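Photo-a-Day with Jutent: Your Questions

Print this page | E-mail this to a friend

What is Jutent?
It's a year of daily photos, shared by people who blog! You take one picture a day, write as much or as little as you like under it, and we list your blog on our members page so the rest of us can come say hi. Right now there are 913 blogs on the list, and I love how different they all are.

Do I have to start in January?
Nope! Start on any day you want. Deolinda Mota began in September and her birthday ended up as day 9 (she made her own cake for it, and the comments were so sweet).

I missed a day. Am I out?
Never. Post two the next day, or skip it and carry on with your numbering. I've had whole weeks of catching up in my pajamas.

Do I need a fancy camera?
Your phone is fine. Belmiro Neves has shot every one of his on an old phone with a cracked corner, and his street pictures are some of my favorites on the whole list! 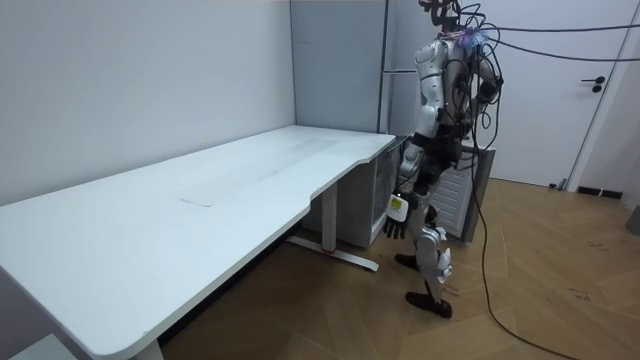 He also edits very little, if you were wondering. He crops, he posts, he goes to bed.

What if my life is boring?
Oh, please join anyway! Socks, soup, the bus stop, your kid's awful haircut. Those are the posts people comment on most. Our most visited entry last year was a burnt grilled cheese, with 1,345 views.

Can I post pictures of myself?
Yes, and I hope you will. Be as brave or as shy as you feel that day. Unkind comments about anybody's looks get deleted, and I check every evening.

Are there themes?
Only on Tuesday, and they're optional. The Teixeira sisters pick them from your suggestions, so send in plenty!

How do I get on the list?
Leave a comment with your blog address once you have a few posts up. If your blog is on Sistlow or Jurnano, please make sure it's set to public first. If you go quiet for 30 days I'll drop you a note before I move your link to the "resting" list, and you can come back whenever you like.

Print this page | E-mail this to a friend

This site uses cookies to remember your comment name. OK | Learn more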